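Bench cell planning, notebook
Tuesday, March, started 9.40

Carrying on from the list on the last page. The purchase request for the tabletop cell has to go in before the end of the month, and I still have three lines with no price against them: the ceiling bracket, the floor platform and the small goods. The arm is settled. We are going with Hisa, delivery 16 weeks from order, and they won't start the clock on a letter of intent. It has to be a real order number.

That lead time decides most of the rest. If the order goes in late March the arm arrives in the summer, and the room needs to be ready for it by then. Until it comes we carry on in the simulated room, which costs us nothing beyond the machine it runs on.

Hanging the arm from above was a choice we made in the model because it was free there. In the real room it means a bracket, someone to look at the ceiling, and a day of a fitter's time. Rotich will make the bracket if we send a drawing. They want the bolt pattern from Hisa first, and I asked for it again this morning. 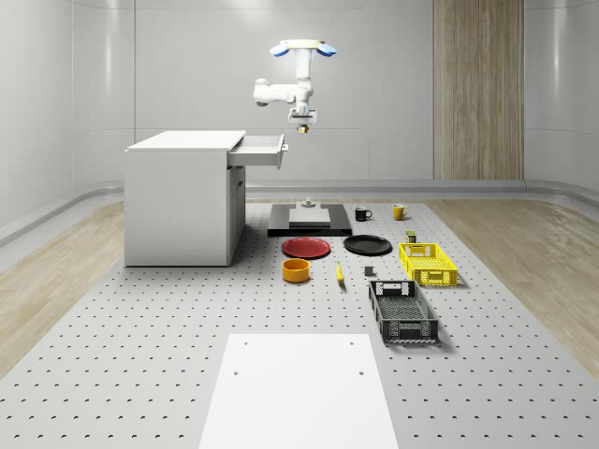
The other way is a frame standing on the floor with the arm hung from its crossbar. Rotich could do that too, and we would be able to move the whole cell if we lose the room. It takes up more floor and the legs would get in the way of anyone loading from the side. My own preference is still the ceiling, provided the survey is all right. I have put both in the request, ceiling first, frame as fallback, with a line saying we only want one of them.

11.15. Phoned Esent about the perforated platform. They sell it in panels and they will cut to size, but the cutting is charged per edge. Our sketch has odd dimensions because it was drawn to suit the model. Going to redo it in whole panels and leave the leftover strip as bare floor. Quote for the fixing kit alone is £308 before VAT, which seemed high until they explained it includes the levelling feet. Without the feet we would be packing the corners with shims, and I did enough of that on the last rig.

To ask Esent:
- hole spacing tolerance from panel to panel
- whether the finish marks when things are dragged over it
- whether the feet can be bought later, separately

Cabinet. Skalby do a plain white one that is near enough, with a drawer and a door. The drawer runners matter more to us than the box. A runner with a soft close pulls the last bit by itself and the arm would have to give way to it, so I want the basic kind. The shop assistant thought this a strange thing to want. The basic one is cheaper as well.

Before ordering I want the inside height written down properly. I had been taking the number from the outside of the body and forgetting the thickness of the top. With something held in the fingers, it's the clearance under the top that we run out of.
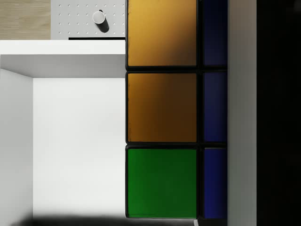
Puzzle cube close up, with the white cabinet behind.

Gripper. The Hisa price includes the standard fingers and one spare set. I'd like to add a set of blank fingers we can machine ourselves. They haven't priced these yet. The line in the budget is a guess with a note next to it saying so, and the note should stay there until we hear from them.

13.30. Small goods. This is the part of the request everyone has an opinion on and it is the smallest sum in it. I gave it a ceiling of £300. First pass came to £184 for mugs, plates, bowls, two sizes of crate, a box of toy food and a couple of puzzle cubes, all from ordinary shops. The remainder is for breakages. If we buy ceramic mugs we'll go through them, so I would rather buy a case of the same mug than a few nice ones. Same with plates. Models change in the shops from season to season, and a replacement with a different rim means measuring again.

Left the draft open on the shared page over lunch so that people could add to it. There was one long remark under the small goods section and I have copied it in whole.

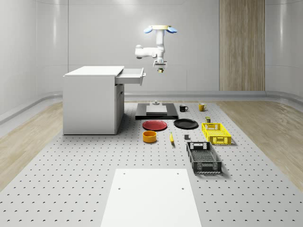 I would double the breakages money and take it out of the cabinet line. You can make do with a second-hand cabinet but you can't make do with no mugs. Also please don't buy everything glossy. We spent weeks on the last project fighting reflections and in the end put matt spray on half the kit. Buy matt to begin with where there's a choice, and get one or two glossy things on purpose so we know how bad it is.

Fair point about the finish. I don't agree about the cabinet: second-hand drawers are exactly the ones that stick. I've left the cabinet line alone and moved a little from the cable trunking instead. We have trunking left over in the store.
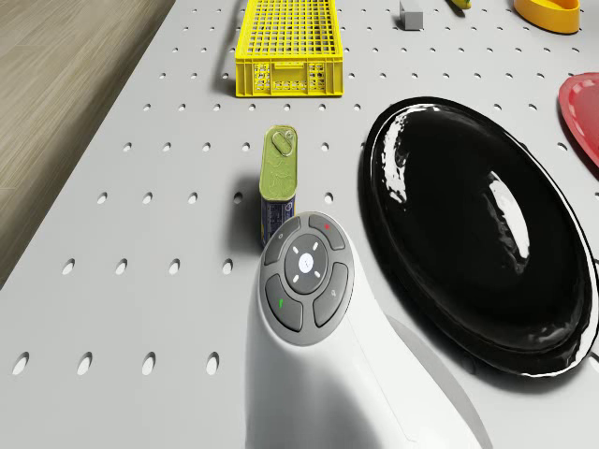
The lighting line needs to come back in. I cut it last week on the grounds that the room has ceiling lights already, and that was wrong if we are going to have shiny kit under them. The black tray in the model shows bright white streaks along its rim and another patch near the right side, and that's with lighting we can turn down with a slider. In the room we'd want diffuser panels, or at least lights on a dimmer. I've put in diffusers only for now, and will ask the electrician about the dimmer when he comes to look at the supply. Tinned meat goes on the small goods list too, with the pull-tab kind of lid.

15.50. Where it stands:

Arm: priced, Hisa, waiting on order number
Bracket or frame: Rotich, waiting on bolt pattern
Platform: Esent, panels to be redrawn, fixing kit £308
Cabinet: Skalby, basic runners, check inside height
Blank fingers: guess only
Small goods: £184 against £300, list to be revised for matt finishes
Lighting: diffusers in, dimmer open

Things I keep leaving out: crating and delivery on the arm, insurance while it sits in the store, somewhere to put the controller. The controller can't go under the platform if we have the levelling feet set low. Measure the gap before the panels are ordered.

Next job is the panel drawing. Squared paper is in the second drawer, and Esent will take a scan.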